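Hard water and the machine: an appliance engineer on limescale, salt and short cycles

3 January 2026 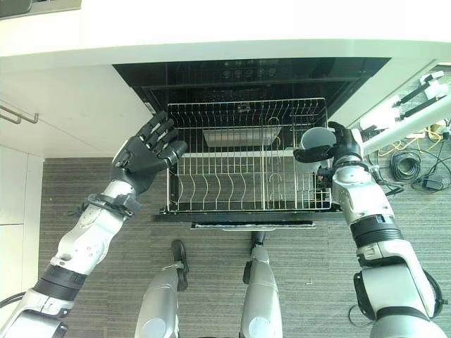 A built-in dishwasher with the wire rack drawn out under a white worktop.

The water supplied to Cidatbridge comes out of chalk, and it leaves a deposit on everything it is heated in. The engineer interviewed for this article has repaired domestic dishwashers in the town and in the villages towards Vavness since leaving college, and asked not to be named because much of the work is done under contract to retailers. We spoke at the Ulloa workshop, where machines beyond repair are stripped for parts.

The first subject was salt. Most dishwashers sold here contain a softener, a small tank of resin beads which swaps the calcium in the incoming water for sodium. The resin has a limited capacity and is flushed with brine at intervals to restore it. If the salt reservoir is empty, flushing does nothing and the machine washes in hard water.

"People see the salt light and put tape over it," the engineer said. "Or they've bought tablets with salt written on the packet and think that covers it. The tablet goes into the wash water. It never gets near the resin."

The second matter is the hardness setting. Machines leave the factory set to a middle value, and the owner is expected to change it. The engineer estimates that most of the machines seen on calls have never been adjusted. In a soft-water district the result is wasted salt and, over time, a risk of etching on glassware. In Cidatbridge the resin is exhausted well before the machine decides to flush it.

"You get a white film on the glasses and the customer blames the detergent. Wipe one with vinegar. If the film comes off, it's scale, and you can turn the setting up. If it stays, the glass is etched and you can't do anything about it."

Scale on the glassware is the visible part. Inside, it collects on the heater and in the narrow holes of the spray arms. A coated heater takes longer to bring the water up to temperature, and on some models the control board gives up waiting and records a fault. The engineer keeps a log of call-outs, which stood at 2583 entries when we spoke. Heating faults are the largest group in it, followed by drain pumps.

Drain pumps fail for a different reason. "Glass, cherry stones, the labels off jars. The filter is there to catch them, but it has to be seated properly. You turn it until it locks. If it's sitting a few millimetres high, everything goes round the side."

On cleaning intervals the advice was plain: filter every week, spray arms every 3 months, a descaling cycle twice a year in a hard-water area and once elsewhere. The descaler should be run in an empty machine on the hottest programme. Citric acid is acceptable in most machines if the manual permits it. The engineer does not recommend vinegar for the whole machine, on account of the door seals.

We asked about short programmes. The engineer has no objection to them for lightly soiled plates, but regards their daily use as a cause of trouble.

"The quick wash doesn't get hot enough for long enough to shift fat. It goes down to the sump and sits there. Then somebody rings up about a smell." One hot programme a week is enough to prevent this in most households. Running the kitchen tap until it is hot before starting has little effect on a machine plumbed to the cold supply, as nearly all of them here are.

Loading drew a shorter answer. Plates should face the spray and should not touch. Tall items must clear the upper arm, which can be checked by turning it by hand before closing the door. Pre-rinsing is unnecessary if solids are scraped off, and some machines with a turbidity sensor will shorten the wash when they find the water clean.

On whether to repair or replace, the engineer works from the age of the machine and the price of the part. A drain pump or door hinge is worth fitting at any age if the tub is sound. A circulation pump with an integral heater is harder to justify. The last one fitted at Ulloa cost the customer £165 with labour, in a machine 6 years old.

"I told them it was borderline. They had it done. It's got a good tub, that one, and they've set the hardness now."

Residents of Grutosthorpe, which is on a separate and softer supply, should use the value printed on their water company's postcode page instead of the Cidatbridge figure.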